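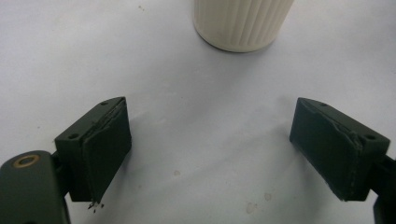 Cleaning a ribbed container and a matte white tabletop

Posted by Eleni Ristić in Household Care

I am responsible for the upkeep of a shared meeting room. The room has a white table with a smooth matte finish, on which we keep a cream-coloured container with narrow vertical grooves around its side. Dust settles in the grooves and a grey line has formed along the bottom edge. The tabletop also collects small dark crumbs, which smear when wiped with a damp cloth. I would appreciate advice on cleaning both without dulling the finish. I do not know what the container is made of.

2 replies

Dustell

As the material is not known, I would recommend beginning with the mildest method. Empty the container and brush each groove from top to bottom with a dry, soft paintbrush. Follow with a cloth wrung out in lukewarm water and a little dish soap, again working along the grooves. Wiping around the container pushes the dirt into the next channel. For the line at the base, turn the container on its side on a folded towel and use a cotton swab. Leave it to dry for 15 minutes before returning it to the table, as moisture held under the rim may account for the grey colour.

The crumbs should be lifted before any water is used. A hand vacuum with a brush end is suitable, or a dry microfibre cloth folded in 4 and pressed down lightly — pressed, please, and not dragged. Existing smears will usually respond to the same soapy water. Scouring powder and melamine sponges should be avoided on matte surfaces, as they can leave shiny patches that cannot be removed. Try any product on the underside of the table first.

Denditz

Agree with the above. We use an old toothbrush for the grooves at our centre and have had no trouble. I would also put a felt pad under the container so that it does not mark the table.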